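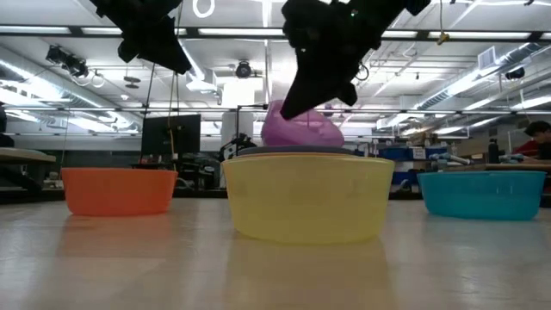
How often should you wipe down the grippers on a bench robot that handles kitchen things?
Before every session and again whenever the job changes. Fingertips first, then the bit behind the fingertips where the grime sits. Damp cloth, drop of washing-up liquid, second cloth to dry.

Bench robot tips, house rules and odds and ends
Put together by Comfort Owusu, last tidied 2022-05-06

Quick notes, no order. Mostly for new people on the Dutevari benches, but the home tinkerers who write in might get some use out of them too. Genivaldo wants a proper manual. He can write it.

Bowls
Plastic for practice. No glass, no china, not even "just the once". Orange, yellow and teal are easy to tell apart when you're shouting across the room. Leave a good hand's width between bowls or the wrist catches the next one along when it comes down. Three in a row is plenty for one arm pair to work over.

Thin rims are harder than they look. Close slowly till it touches, then a touch more, then stop. If the wall bows in you've gone too far. Write down the setting that worked, on paper, with the bowl it was for. A number on its own is useless by next week.

Chips or cracks - bin it. Don't tape it.

Shiny table tops
Lovely to clean, rotten for cameras. A glossy top throws every ceiling light and every bowl colour straight back up. Things to try, cheapest first:
turn off the strip nearest the bench
move the bowls, even a little
matt cloth or drawer liner, pulled flat and clipped at the corners
Don't use spray polish. Ever. Mansa had to strip a whole top with warm soapy water in November and bowls were still skating about on it afterwards.

If you do put a cloth down, set the table height again. Even a thin one. Felt liner is 2 mm and that's enough to jam a fingertip into the bench.

Floppy and see-through stuff
Bags, film, jelly moulds, shower caps. Grippers hate them, cameras hate them more. Pick up by the thickest fold. Lift a bit, wait, lift again. Anything wobbling gets carried over the bowls slow, and you keep your own fingers out of it however tempting. If it sticks to the fingertip a dusting of cornflour helps, but wipe it off after or it goes to paste.

Speed
75 mm a second over the bench for anyone new. That's our rule, not a law of nature, your machine's manual and your own risk assessment come first. Go quicker when somebody who knows the setup has watched you do a full run.

Two arms at once
Decide which one moves first and say it out loud. Left waits, right goes, or the other way about. Never have both coming down over the same bowl unless the job really needs it. Nii Laryea's rule is that the waiting arm parks high, and I've not found a better one.

Who stands where
Sleeves up, lanyards off, long hair tied. Stop button within reach of whoever is running it and not behind the monitor. Say "live" before you start and wait for an answer from the next bench. People leaning over their own work don't look up, so a wave won't do.

No reaching in to straighten a bowl. Stop it, check its stopped, then reach.

Cables
Loops above the bench want a clip at the top and enough slack for the furthest reach. Move the arm by hand (power off!) to every corner and watch the cable, not the arm. Anything rubbing gets a sleeve. Cable ties cut flush please, the sharp ends have had two of us.

Bins and storage
Small parts in the blue bins, lids where there are lids. Label on the front in thick marker, big enough to read from the bench. If you cant read the label without walking over, it's a bad label. Heavy bits go low down.

Drinks stay off the robot benches. Water bottle with a proper screw top is allowed on the side one, upright.

Wiping down
Alcohol wipes are fine on the metal, not on rubber pads unless the maker says so. Ours went sticky. Swap pads in pairs, never one on its own. Spares are in the Asamoah drawer, with about 4 sets left last time I looked, so tell Karla Olvera when you take one and she'll reorder.

Log sheet
Initials, what you ran, what you changed, anything odd. We're on sheet 171 and half of the early ones just say "ok". Not much help when a joint starts clicking and you want to know when it began.

More on pad cleaning when I've tried the other wipes.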